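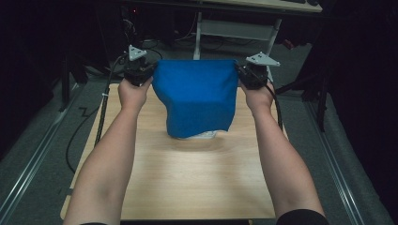

Figure 2. A blue cloth held up above a light wooden board.

3.2 Household survey

The Braltstead survey reached 1,076 households, of which 975 returned a complete form. Each form asked how often towels, bedding and work clothes were washed, and who in the home folded and put them away. Lockwood and Bednárik used a shorter form in their earlier study of 200 homes, and their wording was kept where possible - the item on shared laundry rooms was the only one rewritten. Forms received after March were left out. Answers on folding were grouped by the age of the person named, and homes that named more than one person were coded separately (see Section 4).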